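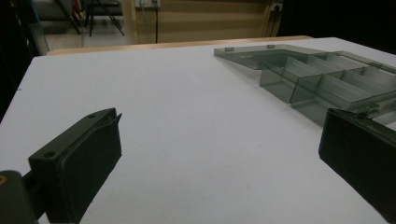
A white table and a plastic compartment organizer.

Zellus joins MacBrayne as training kit supplier and sleeve partner

MacBrayne Football Club is pleased to announce that it has signed an agreement with the sportswear company Zellus for the next 3 seasons. Zellus will supply the training clothes for the first team, the women's team and all the academy groups, and its name will be placed on the left sleeve of the match shirt.

The agreement starts in July, when the players return for the first day of preseason. The club has also an option to extend the cooperation by one more year, under the same conditions. The financial details will stay between the two parties.

Zellus is a family company from Nesosex, where it has its cutting room and its warehouse. It has been making clothes for rowing and track clubs for a long time, and this is its first contract with a professional soccer club. Our equipment staff visited the warehouse in the spring and tried the fabric during two training weeks, one with rain and one without.

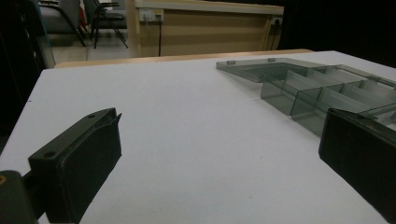
In total the club will receive more than 2000 pieces each season, from socks and bibs to the long winter coats for the bench. The academy will receive its part first, because the younger groups start their summer camp before the first team comes back.

The new training shirt is dark green with a thin white line across the chest. Goalkeepers will train in gray. The home match shirt is not part of this agreement, and it keeps the colors and the supplier that the supporters know. Only the sleeve is changing.

"We were looking for a partner that answers the phone," said a spokesperson of the club. "When a delivery is missing a size in the week of an away game, we need to speak with somebody who knows where the box is. With Zellus we had this from the beginning, already before we signed."

The company said in a written comment that it is proud to see its name at Zorkano Park, and that it will send one of its fitters to the stadium before each season, so the players can be measured in person.

Supporters will be able to buy the training collection in the club shop at Zorkano Park and at the match day stand behind the south gate. The first 300 training shirts will go on sale on the morning of the open training in July, from 10 a.m. Season ticket holders may reserve one shirt per person at the shop desk during the week before. Children's sizes will come a little later, in August. 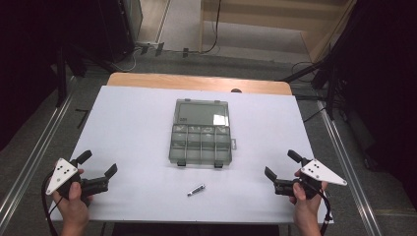
Shirts from last season can still be bought with the old sleeve as long as there is stock. Supporters who already ordered a match shirt for the new season do not need to do anything — the sleeve print will be added before the shirt is sent, without extra cost. Those who prefer a shirt without the sleeve print should write to the shop before the end of June and give their order number.

As part of the agreement, Zellus will also be the name partner of the youth tournament which the club organizes every autumn. The tournament will be played in October on the 4 fields next to the stadium, and it is open for under-11 and under-13 teams. The registration form will be available on the club website in August. Places are given in the order of registration, and teams from outside the region are welcome also.

The full preseason program, with the opponents and the kickoff times, will be published separately.

Media contact
MacBrayne Football Club, Press Office
Zorkano Park, Main Stand, Entrance C
Requests for photos of the new training collection can be sent to the press office in writing. Please mention the name of your publication and the date when you need the material.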